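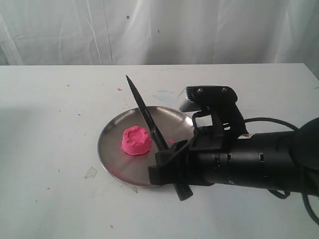 About Lesico Textile Testing

Lesico is an independent laboratory that tests fabrics, yarns and finished household textiles for manufacturers, importers, retailers and commercial laundries. We measure physical performance, colourfastness and dimensional stability. We do not manufacture, sell or finish textiles, and we hold no financial interest in any firm that does.

The laboratory was set up by Wendelin Berchtold, a textile chemist, to serve small mills that could not justify a test room of their own. Most early work was shrinkage testing on cotton sheeting. The range of methods has widened since then, but household and institutional textiles still make up the larger part of what we receive: bed linen, towels, table linen, upholstery, curtains and workwear.

What we test

Physical testing covers tensile strength, tear strength, seam slippage, abrasion resistance, pilling, mass per unit area and thread count. Woven and knitted fabrics are tested by different methods, and bonded or coated fabrics may need a third. If you are not sure which applies, send a swatch before you send the full sample and we will tell you.

Colourfastness testing covers washing, rubbing (dry and wet), perspiration, water, chlorinated water and artificial light. Results are reported on the grey scale from 1 to 5, in half steps, except light fastness, which is reported on the blue wool scale from 1 to 8. Grading is carried out in a viewing cabinet by two assessors working separately. Where they differ by more than half a grade, a third assessor grades the specimen and all three results go in the report.

Dimensional stability is measured after one, three or five wash and dry cycles. Clients may nominate the cycle. If no cycle is nominated we follow the care label, and if there is no care label we will contact you before starting. Line drying, flat drying and tumble drying give different results on the same cloth and cannot be compared with each other.

We do not carry out flammability testing, and we do not test protective clothing, medical devices or children's nightwear for regulatory purposes.

How samples are handled

Each sample is given a job number on arrival and is checked against the submission form. Samples that arrive damp, heavily creased or contaminated are recorded as such and the client is notified. We do not iron or wash a sample ahead of testing unless the method calls for it.

Specimens are conditioned before physical testing at 20 degrees Celsius and 65 per cent relative humidity until they reach constant mass. For most cottons this is an overnight step. Heavy wool upholstery can take considerably longer, and turnaround times for wool are quoted separately for this reason.

Specimens are cut clear of the selvedge and spaced so that no two warp specimens contain the same warp yarns. The minimum sample for a full physical and colourfastness program is two metres at full width. For made-up articles such as towels or pillowcases, please supply six identical pieces from one production lot. Mixed lots will be tested as received, but the report will not treat them as a single product.

Retained material is kept for 44 days after the report is issued and then discarded. It can be returned at the client's cost if this is requested on the submission form.

Reporting

Reports state the method, the conditioning atmosphere, the number of specimens, individual results, the mean and, where applicable, the coefficient of variation. We do not issue pass or fail statements unless the client supplies a specification to test against. A result applies to the sample submitted and does not certify the production run it came from.

Reports may be reproduced in full only. Extracts used in advertising, catalogues or swing tickets need our written agreement.

Records and equipment

Job records are held in Tonia, our internal sample tracking system, which links each result to the operator, the instrument and the most recent calibration. Balances, gauges and the tensile frame are calibrated once a year, in January, and verified in-house between calibrations. The laboratory closes to new work while calibration is under way. Samples received in that period are stored in the conditioning room and booked in when testing resumes.

The reference fabric collection holds 721 catalogued cloths, most of them plain weaves of known fibre content, and is used for operator training and for checking abrasion results between machines. It is not a lending collection, but clients may view it by appointment.

Staff

Wendelin Berchtold is the technical director and authorises all colourfastness reports. Kendra MacLeod manages physical testing and is the first contact for questions about methods, specimen sizes and test programs. Trainees work under supervision for their first 200 jobs and do not sign reports during that time.

Independence and complaints

Staff do not accept gifts, product samples for personal use or travel from clients. A client who disputes a result may ask for a retest on retained material. If the retest confirms the original result, the normal fee applies. If it does not, the fee is waived and an amended report is issued under a new number, with the superseded report identified on the first page.

Submitting work

Submission forms are available from the front office or by email. Pack fabric rolled, not folded, and put the form inside the parcel. Label each piece on the reverse with a tag or stitched marker. Adhesive labels should not be applied to the area to be tested.

Page last revised 19th February.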